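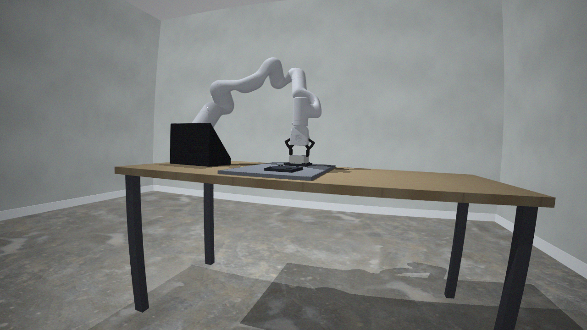 Remote control practice on the Prummont project moved into the simulator in November, and it has stayed there longer than we planned. The idea was to let new operators get used to steering the arm before they were given time on the real one at Larkham. The task is a plain one. A small light grey block has to go from one black fixture to another, both of them on the same blue-grey board, and the arm is bolted to the left end of the table with its two-finger gripper reaching over the board. The operator steers it all the way, opening and closing the fingers as well, and every run is stored so that it can be used later to train the arm to do the job by itself.

We now have 229 stored runs. Of those, 144 have been passed as good enough to train on. The rest were put aside, mostly for long pauses, and a fair number for letting go of the block too early. We have not deleted them. Meenakshi Yadav has asked to keep the early releases in a separate folder, as she wants to see whether they can be used to teach the arm what a bad release looks like.

Bhupendra Kanaujia has been going through the pauses. When an operator stops to think, the arm stops too, and the recording carries on. A learning program that is fed enough of this will learn to stop in the same places. His first answer was to cut the still parts out, but that left small jumps in the gripper position wherever the hand had drifted a little during the wait. He now cuts only where the arm has been completely still for longer than a second and leaves the shorter stops in. Operators have also been asked to finish thinking before they press the record pedal. This has helped more than the cutting did.

The other change is to the hand controller. Until last month, moving the controller forward moved the gripper away from the operator as seen on the screen. That sounds sensible, but the screen view can be swung round, and people were swinging it in the middle of a run and then pushing the block the wrong way. Forward now always means the same direction along the table, whatever the view is doing. Two of our more practised operators disliked this for a day or so and have since stopped mentioning it.

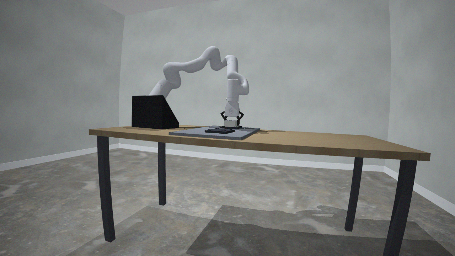

We have also slowed things down near the board. Within a short distance of the fixtures, the gripper now moves at half the speed of the hand, so a large movement of the controller makes a smaller one on the table. The setting can be turned off from the menu. Please leave it on for recorded runs. Mixing the two speeds in one set made the first round of training hard to read, and we spent most of a week finding out why.

A few points for anyone booked in over the next few weeks:

Do at least 4 practice runs before you start recording. Practice runs are not stored.

Come down on the block from straight above. Sideways approaches do work in the simulator, but on the real arm the fingers tend to catch the edge of the fixture.

If you miss, open the fingers, lift clear and try again in the same run. Do not restart. We are short of runs that show a recovery, and the arm needs to see some.

Let go of the block only when it has stopped moving. Then lift straight up before you release the pedal.

Write the run number in the log if anything odd happens, even if the run looks fine afterwards.

The target is 200 good runs before training starts again. Meenakshi would like a mixture of operators in the ones still to come, as more than half of the present set was made by two people and the trained arm has picked up their habit of dipping slightly before closing the fingers. It does no harm with this block. With a taller part it might.

Hand guiding, where you hold the real arm and push it through the movement, has not been dropped. Lambrakis still prefers it for the packing work and has good results from it. For the block task we found that people guiding by hand put too much weight on the wrist, and the force readings from those runs were of little use. There will be a side-by-side trial of the two methods once the Uvska cell is free, with the same operators doing both. If you would like to be one of them, give your name to Bhupendra.

The simulator machine is free from 8 in the morning and is usually busy after lunch. Booking is on the shared sheet as before. Headsets are in the second drawer. Please put them back on charge when you finish, as two were found flat in November and a session was lost.

Share this item (6)
3 comments

Search the newsletter archive... Go

Get the next issue by email. Enter your address to subscribe. You can unsubscribe at any time.

This site uses cookies to remember your settings. Accept | Manage choices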